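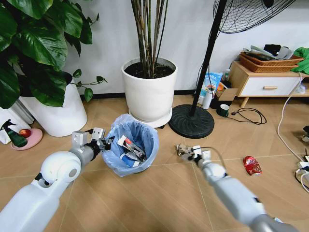
Trash pickup, both arms at the lined bin

What floor rules do you use for a two-arm cleanup task?

cozma_bench
I'm trying to write a one-page house rules sheet for our litter pickup runs, and I keep going back and forth on how strict to be. It's wrappers, cans, tissue, all going into a small bin with a bag in it. We're up to 2,244 runs since July and until now the rules have lived in people's heads, so everybody resets the floor a little differently. 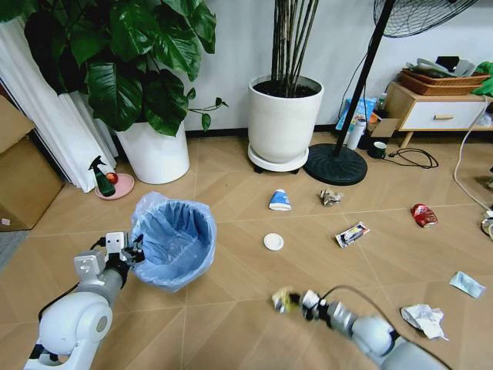 What I have so far: bag folded over the rim before every run, dry trash only, no glass, and no hands near the bin until both arms are parked. I also want a keep-clear distance for people. Somebody suggested 70 inches, but the room at Stavton isn't that big and I'd end up standing in the hall! Is there a normal number, or do you all just tape a line and live with it?

pota_nights
I'd skip hunting for a magic number. Your clearance should come from your own risk assessment - how far the arms reach, how fast they're moving, and how long they take to stop once you hit the button. Then tape it, and keep the e-stop on the people side of the tape.

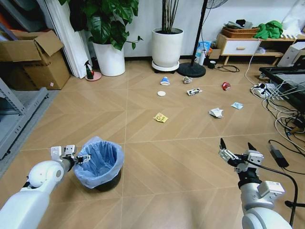

Cables deserve their own rule, and mine is the first line on our sheet. Nothing crosses the floor inside the arms' reach unless it's covered or tied down. Those two power strips on the right, with the cords coiled all around them, are what I'd fix before anything else, especially with a can lying that close. Get them up off the floor and you've also got one less place for a wrapper to disappear.

For the litter I'd keep a fixed list. Ours has 11 items, and we swap out anything that's gotten sticky or has a sharp edge. Crushed cans wear glove-thin spots into everything, so check those before you handle them.
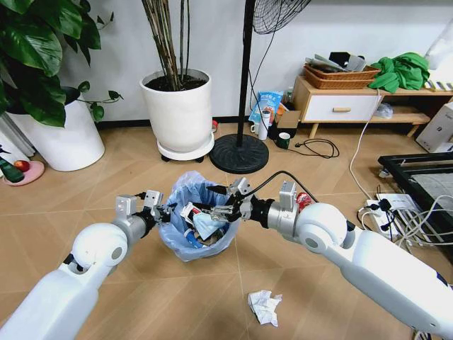

One more thing, decide what counts as full. We change the bag after 3 runs whether it looks like it needs it or not, and whoever changes it says "parked" out loud first. Feels silly for a day or two and then you stop noticing.

noltimthorpe
we just use blue tape and yell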